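17/06/2026,工坊记

先把话说前头:自己做夹爪,别一上来就想着全自动。我和 Aidan Hayes 在 Pitville 共享工坊折腾这个手持夹爪,从四月到现在,打印件废了 11 个,钱花得不算多,吵架倒不少。

他的意见:加电机,加控制板,赶紧上机械臂。我的意见:手先学会,再谈机器。手都夹不好的东西,你指望电机替你夹好?想多了。

网上那些家用机器人的教程,十个有八个拿方块练手。方块有什么好练的。家里哪来那么多方块。鞋、袋子、毛巾,软的硬的混一起,带子还会跑。要练就练这些。凉鞋尤其烦人,鞋底硬,带子软,夹哪儿都有道理,夹哪儿又都不太对。

还有铜螺母。我坚持热压铜嵌件,Aidan 嫌麻烦,说自攻螺丝拧进塑料就的了。拆两回试试?孔一滑,整根臂重打。这种地方省事,后面全是事。 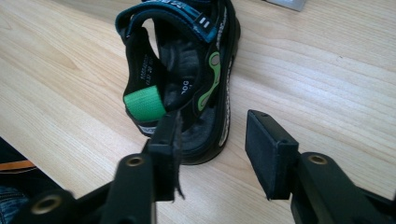
指垫也一样,别当一次性买卖。会磨,会起毛,做成能换的,螺丝一松就下来。Märta Åberg 劝我直接买 Dirnberg 的成品,419 一套,省心。可坏了怎么办,寄回去等?自己画的件,当晚就能再打一个。

我不反对自动化。反对的是跳步。工坊里太多人急着拍机器自己动的视频,手上那点感觉一点没攒下。夹多紧、从哪边进、什么时候该松,这些先在手上过一遍在说。

电机的事,下个版本再吵。Aidan 已经把板子买了,2 块。我没同意报销。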